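Progress report for February: review of the Itus arm kit
Prepared by the Ezzat workshop, Brundgate, for the Husus fund

With this report we inform the fund about the second month of our review of the Itus arm kit. The question of the fund was if the kit is good enough to be lent to small schools and training centers, and what it costs to keep it running.

The kit came in one delivery and all parts on the packing list were present. Assembly took 10 hours, more than the guide promises. Most of this time went to the mounting of the arm, because two pages of the guide show an older version of the base. We have written to the seller about it and we wait for the answer.

Since then we have made 400 trial runs with the plastic shape blocks on a wooden board. We change the places of the blocks between the runs, so the arm can not simply repeat one movement.
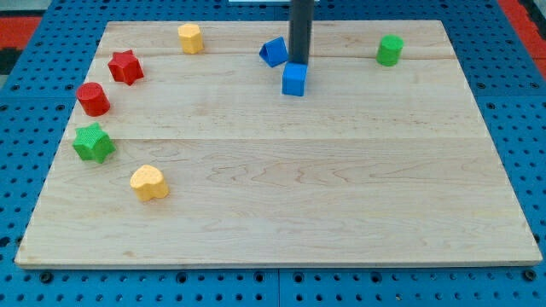 Block trial on the wooden board, arm above the blue cube.

From these runs, 28 ended with an error message and had to be started again by hand. The star shapes are the most difficult for us. The arm often reaches the right place, but it takes the star by one point and then the block turns. With the cube and the cylinders we have much less trouble. The software is easy to learn, only the calibration menu is hard to find and its words are not clear.

Of the budget for this period we have spent 900 dollars, mostly for the service plan and a spare cable. The loan of the kit to the first school is delayed until we receive the corrected guide.

In the next period we will repeat the star trials with slower speed and test the phone support of the seller, also on a Sunday, as the service plan allows it.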